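Friday, February 18, 2022. Teleop notes, cloth pile task, Holtorgate bench. 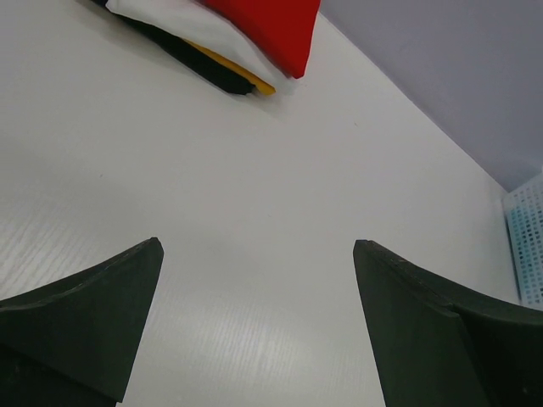

## Where the task stands

Pile is red on top, then white, then the mustard one, then black. Basket off to the right. Plan for this round is unchanged: teach by remote control, take the top cloth, put it in the basket, come back. I still don't believe the policy is learning "top cloth." I think it's learning "red."

The Fletance people want 2000 demos before anyone judges it. We have 985. I'd rather judge it now, while changing the protocol is cheap. If the second half of the set looks like the first half, we get the same habit, only firmer.

## Things I don't trust

- Color order. Too many of our episodes start with red on top. Shuffle it, and log the order by hand, since the Tikow logger doesn't.
- White on an off-white table. In the wrist view the white cloth nearly melts into the tabletop near its low end. I can find the edge by the soft, faint shadow there. Not convinced the network can.
- Streaky reflections on the table. They move with the arm. Try one session with the overhead light off.
- The yellow strip. Hardly any of it shows between white and black. If a demo asks for yellow first, the operator is guessing, and we'd be recording the guess.

Ait Brahim's write-up says hand guiding gives cleaner grasps than remote control. Maybe. Their cloths were flat and single. I don't see how that carries over to a stack, and there's no failure table in it.

## Next

1. Run 2 blocks with black on top, same operator, same speed.
2. Hold those out. No training on them until the red question is settled.
3. Redo the hand-guided comparison on our own pile before quoting anyone's numbers.

Full retrain is penciled in for April. I'd leave it in pencil.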